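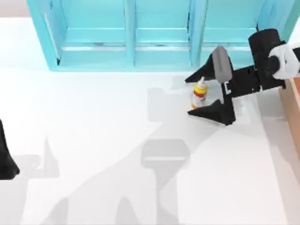

Progress report to Gevura: Storkden two-arm shelving cell
Reporting period ending February 2021
Prepared by Rasa Ots, with input from Margus Petrauskas (controls) and Ilze Lūse (simulation)

1. Status

The cell is mechanically complete and the simulation model has been brought back into line with it. Calibration of the right arm is finished. The left arm is calibrated at the base but its gripper offset is still provisional. The maintenance schedule in section 4 was adopted this period. One item from the last report, the tool cable on the right arm, is closed.

2. Simulation model

The model holds both arms, their parallel-jaw grippers, the white tabletop and the turquoise three-compartment shelving unit at the back. The test item in the current build is a small squeeze bottle with a white pointed nozzle cap, a yellow upper body and a red band around the middle. It stands upright on the table in front of the shelf and is approached by the right gripper from the side.

Ilze rebuilt the finger geometry from the wedge drawings. The earlier build used plain blocks for collision checking, and these reported contact with the bottle before the wedge tips had reached it. The new collision shapes follow the taper to the point. The shelf dividers were also remeasured on the real unit and moved in the model by 2 mm.

Shadows are left on in the render. They make the camera stream slower to produce, but the vision module was tuned with shadows on the table and its results are not comparable without them. Label texture on the bottle is low resolution and will be replaced if the vision work needs it.

3. Calibration and set-up

Right arm. Base frame taught against the fixed pins in the table. Tool centre point set midway between the finger tips with the jaws closed. Ojārs Sproģis ran 40 repeat moves to the reference pin and the spread was inside the 0.5 mm limit on all three axes. Jaw opening was zeroed after the finger bolts were retorqued. Doing it in the other order gave a false zero in August and cost us two days.

Left arm. Base frame taught the same way. The gripper was refitted late in the period after its mounting plate was found to be slightly bowed. A new plate has been ordered from Wondau. Until it is fitted, the left tool offset is taken from the model and the arm is limited to slow speed.

Cycle testing. The right arm has logged 1,728 dry cycles with no item in the jaws. There were 79 stops. Of these, 71 were joint torque warnings from one wrist joint, which went away after the payload value was corrected in the controller. The other eight were network timeouts between the controller and the logging computer. Margus has moved logging to its own switch and is watching for repeats.

4. Maintenance

The following is now in place for both arms:

- Start of shift: wipe fingers and pads, check finger bolts by hand, run the jaws fully open and closed twice.
- Weekly: reference pin check, cable inspection at the wrist, controller backup.
- Monthly: retorque finger and mounting plate bolts, zero the jaws, repeat the tool centre point check.

The right tool cable was wearing at the wrist. It has been replaced and rerouted with a longer loop. Spare cables are held for both arms. Finger pads are stocked for the right gripper only; Kazlauskienė has quoted for a second set and the order is with Roxana Ríos for approval.

5. Budget

Spending is within the approved amount. The mounting plate and the pads come out of the spares line. We are not asking for more money this period.

6. Open items and next period

- Fit and check the new left mounting plate (Ojārs).
- Teach the left tool centre point and remove the speed limit (Ojārs, Margus).
- Confirm the cause of the network timeouts (Margus).
- Run the shelf placement routine in simulation for the left, middle and right compartments before any trial on the cell (Ilze).
- Write the restart procedure for a stop with an item in the jaws. The draft covers the right arm only.

The left arm work depends on the plate delivery date, and Wondau has not confirmed one.

Last updated: 16:10, revision C

Related items
Storkden cell: risk assessment, revision B
Storkden cell: tool cable replacement note
Gripper finger drawings and bolt torques
Previous progress report to Gevura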